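Subject: Re: [reserve-friends] Loan of the survey material to the Treloar display

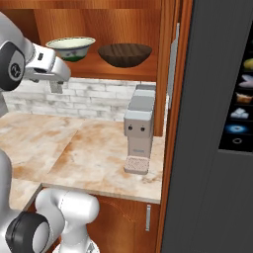
Replying to Trudy's message of Thursday, with the paragraphs I am answering left in. I have cut the rest.

On Thursday Trudy Paewai wrote:

> The museum would like the list of what we are lending by the end of
> February. They have asked for the field books, the vegetation maps and
> "a selection of slides". Can somebody tell me how many slides there are
> and which of them we own outright?

There are 266 slides in the catalogue. That figure is for catalogue entries. Where a slide was copied and the copy kept, both carry the same number with an "a" after the second, so the physical total is higher. For the loan form, use catalogue entries and state that you have done so. The form has a free text box under section 5 which will take it.

Ownership is in three groups:

- Slides taken on the reserve surveys by members. These are ours. The deposit letters are in the green box file.
- Slides given by the Kultden estate. We own the objects. The letter says nothing at all about copyright, and the museum will need to decide whether it is happy to show them on that footing. I would list them separately.
- Slides lent to us by the old tramping club and never returned. There are 11 of these, all of the upper track before the slip. They should not go on the list until the club has agreed in writing. I have the secretary's address and will write this week.

> They also want to know if the maps can be hung or if they need to lie
> flat.

Flat, for the two large vegetation sheets. Both were folded in quarters for a long time and the paper has split along the vertical fold. The repair tissue on the back was put on in order to hold the halves in register, and it will not take the weight of a hanging sheet. The smaller track map is on linen and may be hung from a full-width batten. It should not be hung from clips at the corners.

If the museum is short of case space, my preference would be to show one vegetation sheet flat and a facsimile of the other on the wall. The scans were made at 600 dots per inch and will print at full size without trouble. The colour of the beech forest wash is too yellow in the scans. Ask me for the corrected files and do not use the ones on the shared drive.

> Rangi says the Flimadora plots should be the centre of it, as they are
> the only part of the survey that was ever repeated. Do we agree?

I agree with Rangi Kerslake on the importance of the plots, with one reservation about how they are presented.

The plots were laid out on the Flimadora side of the stream and marked with waratahs. They were measured, left, and measured again by a different party using the same sheets. The first party recorded canopy cover by eye in five classes. The second used the same five classes but moved the boundary between the lowest two -- this is written inside the front cover of the second field book and nowhere else. A visitor looking at the two tables side by side would conclude that cover in the understorey had fallen sharply in 3 of the plots. Most of that fall comes from the change of boundary. The tables can be shown together if the lowest two classes are merged. I have done the merged version as a spreadsheet and will send it to anyone who asks.

I would also ask that the draft panel text be changed. It says at present that the survey "mapped every tree in the reserve". It did not. It mapped stems above a set girth within the plots and gave a general cover type for everything else. Suggested wording:

"Between them the two parties measured the larger trees in each plot and sketched the type of forest across the remainder of the reserve."

It is longer than the original by several words. If the panel cannot take it, drop "Between them".

> Joltier have quoted for the cases and the lighting. The quote is on the
> drive. Comments please.

I have read it. Comments as follows.

1. The lighting is quoted per fitting, with no level given at the object. For the watercolour washes we should ask for 50 lux as a ceiling, measured at the sheet with the case closed. Joltier should be asked to confirm that the fittings can be dimmed to that.

2. The cases are described as "sealed". Ask what the gaskets are made of. Some foams give off acid as they age and should not be shut in with paper.

3. The case linings are unspecified. If they are painted board, the paint needs several weeks to cure with the lids off before anything goes in. The programme as drafted has the cases arriving on a Monday and the maps going in the same week.

4. Transport is excluded. Treloar have their own van but it will not take the large sheets flat in their present folder. Either we have a narrower folder made or we borrow a longer vehicle. The folder measures 5 cm more than the load bed across the diagonal, so tilting it does not help.

5. The price for "interpretive mounts" appears twice, once under cases and once under graphics. It may be two different things. Please query it.

> Last thing, could the field books be open so that people can turn the
> pages?

No. Open at one page, on a cradle, in a case, and turned by museum staff once a month. The spine of the first book is detached at the tail. If people want to read through it, a printed copy can be put on a ring binder next to the case. I can supply the pages in order. The page numbering restarts after the wet weather gap, so whoever assembles the binder should follow the file names and ignore the numbers on the sheets.

Outstanding from my side: the letter to the tramping club, the corrected scans and the merged table. Outstanding from others: Trudy to query points 1 to 5 with Joltier, Rangi to say which plots he wants on the main panel.

The condition reports can be done on the dining table at my house if the hall is booked. I need a clear afternoon and one other person to turn the sheets.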